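Eilidh Dow
Hello lovely people, it's me again with the December update from Flulleck, and I've got a cup of tea beside me so this may run to a few posts (sorry, you know what I'm like!)

Eilidh Dow
First up, the winter pantry sale starts 16th December and runs until we close for the holidays. Everything on the back wall is 23 per cent off, including the Marti oat biscuits that so many of you wrote to me about in October when we ran out for a fortnight.

Eilidh Dow
I've ordered nearly 1000 packets this time, so please don't panic. My neighbour thinks I've lost my mind and she may have a point, but they keep beautifully in a tin and they're gorgeous with a bit of sharp cheddar.

Eilidh Dow
The Pledosura marmalade is back as well, the dark one with the thick peel. Limit of 2 jars each until the second pallet clears customs, and then you can fill your boots.

Eilidh Dow
Hampers! You can still change what's in yours if you email me before it's packed. Swapping the chutney for the heather honey is no trouble at all, and neither is leaving out the nuts. Just put your order number in the subject line, please please please.

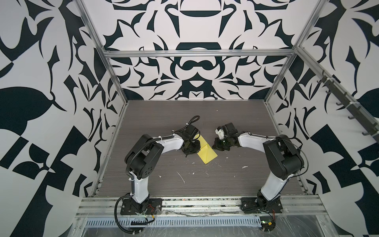 Eilidh Dow
Oh, and the Wudomdale smoked cheese travels in its own chilled box, so if you've ordered that with other things you'll get two parcels and they might not turn up on the same morning. Shipping's only charged the once.

Eilidh Dow
Pickup at the shop is open until 11 at night all through the sale, side door, ring the bell and give me a minute to get down the stairs. Bring your own bags if you've got them!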